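Greifer bleibt über dem Tisch stehen, Werkstattprojekt "Ren"

Foren-Übersicht > Eigenbau und Automation > Roboterarme

Dukaretti
Beiträge: 113
8. Januar 2022

Guten Tag zusammen,
ich baue seit Juni in unserer Gemeinschaftswerkstatt an einem Projekt mit dem Namen Ren. Der Arm soll Sachen vom Tisch nehmen und an einen anderen Platz legen. Deutsch ist nicht meine erste Sprache, ich bitte um Nachsicht, wenn etwas unklar ist.

Mein Problem ist folgendes: Der Arm fährt zu der Position über dem Objekt, dann wartet er. Manchmal sehr kurz, manchmal 936 ms laut Log. Danach geht er weiter, aber der Greifer steht etwas neben dem Ziel. Bei großen Teilen ist es egal, bei der Erdbeere nicht.

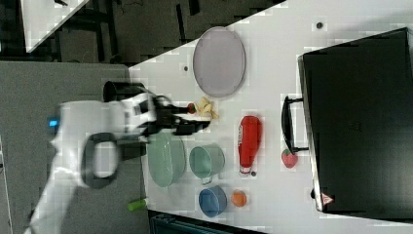 Die Steuerung schickt alle 200 ms eine neue Zielposition. Ich habe es auch schneller versucht, dann ruckelt das Handgelenk. Den Nullpunkt habe ich zweimal neu eingemessen, ohne Unterschied. Hat jemand eine Idee, wo ich suchen soll?

Jindetti
Beiträge: 309

200 ms ist viel zu langsam. Kein Wunder, dass er daneben steht. Mach die Schleife schneller und glätte die Sollwerte, dann ruckelt auch nichts mehr.

Clostico

Sehe ich anders als Jindetti. Eine langsame Vorgabe gibt eine schlechte Bahn, aber am Ende muss der Arm trotzdem am richtigen Punkt ankommen. Wenn er im Stillstand daneben steht, stimmt die Kalibrierung zwischen Kamera und Basis nicht. Ist der Fehler immer in die gleiche Richtung?

Dukaretti

Danke für die schnellen Antworten. @Clostico: Ja, ich habe gestern nachgemessen. Immer in Richtung Tischkante, etwa einen Zentimeter. Vorher habe ich nur auf die Wartezeit geschaut, das war wohl mein Fehler.

Nach dem Messen habe ich mit der Ketchupflasche probiert, weil sie länger ist und mehr Abweichung erlaubt.

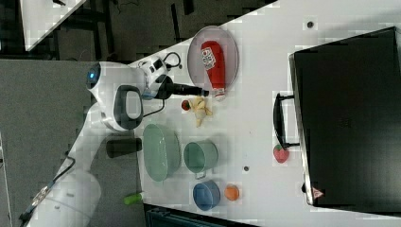
Flasche auf dem grauen Teller, Finger nahe am Tellerrand

Als Ziel ist in der Software die Mitte der Flasche eingetragen. Für die Erdbeere benutze ich dieselbe Transformation, nur mit kleinerer Öffnung.

Jindetti

Die Kalibrierung kann ja trotzdem falsch sein, das bestreite ich nicht. Aber 936 ms Pause kommen nicht von der Kalibrierung. Da hängt irgendwo ein Puffer. Logge mal Zeitstempel auf beiden Seiten.

Clostico

Dann sind es eben zwei Fehler. Ich würde mit dem Versatz anfangen, der ist konstant und lässt sich in einer Stunde finden. Prüfe auch den Werkzeugpunkt: Hast du die Länge der Finger eingetragen oder nur bis zum Flansch?

Dukaretti

Ich habe gerade nachgesehen. Die Finger sind eingetragen, aber mit dem Maß von den alten, die kürzer waren. Das muss ich korrigieren. Ob es den ganzen Zentimeter erklärt, weiß ich noch nicht, weil der Fehler ja seitlich ist.

Die Zeitstempel mache ich auch, Jindetti. Ich melde mich, wenn ich beide Logs habe.

Jindetti

Seitlich passt, wenn der Greifer schräg steht. Poste dann bitte die Rohdaten und keine Mittelwerte.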